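Gikar Tournament Organizer Guide
Section 4: Setting up a bracket and opening check-in

Use this section after you have created an organizer account and verified your email address. You need a desktop browser for steps 1 to 9. Check-in and score disputes can be handled from the phone app.

Before you start

Have the following ready:
The game title and platform
The maximum number of entrants
The start time and time zone
The name of at least one co-organizer with a Gikar account

Create the bracket

1. Sign in and open Organizer Desk from the left-hand menu.

2. Select New Event. If you run more than one community, choose the right one from the drop-down list. An event cannot be moved to another community once it is saved.

3. Type the event name. Names can be up to 90 characters long. The web address is built from the first version you save and does not change if you edit the name later.

4. Under Format, choose single elimination, double elimination or round robin.

Note: Round robin is limited to 13 entrants per group. If you enter a higher number, Gikar splits the field into groups and asks how many players advance from each one.

5. Enter the entrant limit. The limit for a free community is 600. Communities on the Khoury plan can raise it to 1,795.

6. Set the start time. Players see it in their own time zone, but the Organizer Desk always shows yours.

7. Choose a seeding method. Random draws the bracket when check-in closes. Ranked uses each player's current ladder position. Manual lets you drag names into place until you press Publish.

8. Add your rules in the Rules box or pick a saved set. If you paste from a word processor, check the line breaks in the preview.

9. Press Save Draft. The event is now visible to you and your co-organizers only.

Caution: Changing the format after registration opens removes all seeds and group assignments. Entrants stay registered, but any manual seeding has to be done again.

Open check-in

10. Open the draft and go to the Check-in tab.

11. Turn check-in on and set how long it stays open. The default is 90 minutes, ending at the start time. For a team event, choose whether the captain checks in for everyone or each player checks in separately.

12. Decide what happens to players who miss the window. Drop removes them and pulls from the waitlist in order. Hold keeps their place and flags it in yellow for you to clear by hand.

13. Press Publish. Registered players get a notice in the app, and by email if they have email notices turned on.

Connect a match server

Skip this part if your game uses its own lobby codes.

1. In the Organizer Desk, go to Settings, then Servers.

2. Select Link Server and choose a region. Balbridge is the default for new communities.

3. Copy the link key into the server's configuration file and restart the server. Keys are case sensitive.

4. Press Test. A green mark means scores will be reported automatically. If you get a gray mark, check that the key has no space at the end – this is the usual cause – and test again.

Caution: Do not share the link key in a public channel. Anyone who has it can submit results to your bracket. To replace a key, select Revoke and repeat steps 2 to 4.

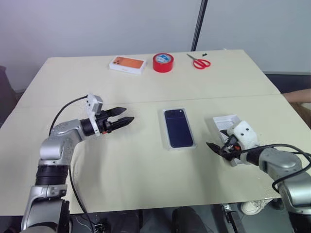

Page last changed: May, by Ruba Hamdan (Organizer Docs)

Handling score disputes

Either side can dispute a result until the next match in that branch begins. A disputed match shows a red flag and the branch is paused.

1. Select the flagged match to see both reported scores and any screenshots.

2. Choose Confirm, Swap Result or Replay. Add a short note. Both sides can read it.

3. Press Resolve. The branch restarts right away.

Note: If you are playing in your own event, you cannot resolve your own matches. A co-organizer has to do it.

Events imported from Flonau

Imported brackets keep their names, seeds and finished results. Check-in settings are not carried over, so work through steps 10 to 12 before you publish. Disputes still open at the time of import are shown as unplayed matches and must be entered again.

For prize payouts and tax forms, go to Section 5.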